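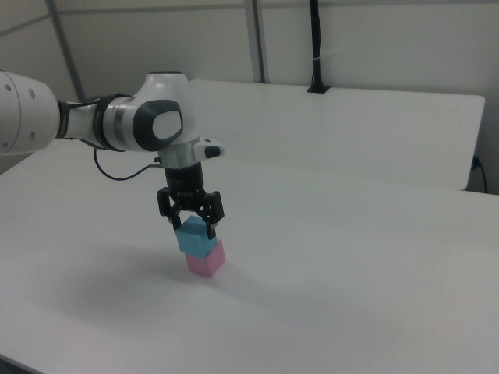 Page last changed: July, after the open day

Visit to the Cerholm workshops, open afternoon

The Cerholm building stands on the north side of the yard, behind the former Bruvetti cold store. Doors opened at 1.30 p.m. and visitors were taken round in groups of 9. Our group was led by Rekha Jaiswal, who has charge of the furniture and fittings for the teaching rooms. The route took in the timber store, the finishing bay, the block room and the upper gallery, in that order.

The timber store holds beech and lime in plank form, stacked on bearers and end-sealed. Moisture content is checked on arrival and again before cutting. Mrs Jaiswal gave the reject rate for the last batch as 28 boards, mostly for splits near the heart.

The finishing bay was not running during our visit. Two spray booths are fitted, with extraction to the roof. Colours are mixed from a card of 79 shades, of which the blocks use only a small part. Ramesh Tyagi, who does the mixing, explained that the pale shades take more coats to cover and show handling marks sooner than the dark ones. He had sample strips to pass round.

The block room is the plainest of the four. It has white tables with matt tops, and the walls are bare. The matt surface matters a good deal to a small object set down on it, as there is little glare and the edges of a cube read clearly. A light blue cube had been set on a pink one of similar size, slightly to the left, so that a strip of the pink top face remained showing on the right. Stacks of this kind are judged at Cerholm by the overhang. For two cubes of equal size and even density, the upper one stays put until its centre passes the edge of the lower, which allows an offset of just under half a side. The offset in this stack was well inside that limit.

Mrs Jaiswal went on to taller stacks, where the allowance is shared between the joints and each block has to be considered with everything above it. The Ravard sets, made here for schools, are supplied with a printed table of these offsets. The Tiwari sets are sold without one. Set number 986 was brought out for handling. Corners are lightly eased and the faces are left flat, with no chamfer wide enough to reduce the bearing area.

The upper gallery contains older catalogues and a run of drawing-office tracings. Lighting is poor at the far end and the captions are difficult to read. Twenty minutes is sufficient.

Practical points: entry is free, the stairs to the gallery are steep, and there is no lift. Tea was served in the yard until 4 p.m. Parking is limited to the strip beside the cold store.

Comments (3)

Clive Kershaw
Useful account. Did anyone say whether the lime is still used for the larger blocks? The set I bought was beech throughout.

Sushil Bhardwaj
Beech only for the large sizes, Clive. We asked on our round. Lime is kept for the turned pieces.

Jacobus Lekota
The gallery captions were just as hard to read on my last visit. Take a small torch.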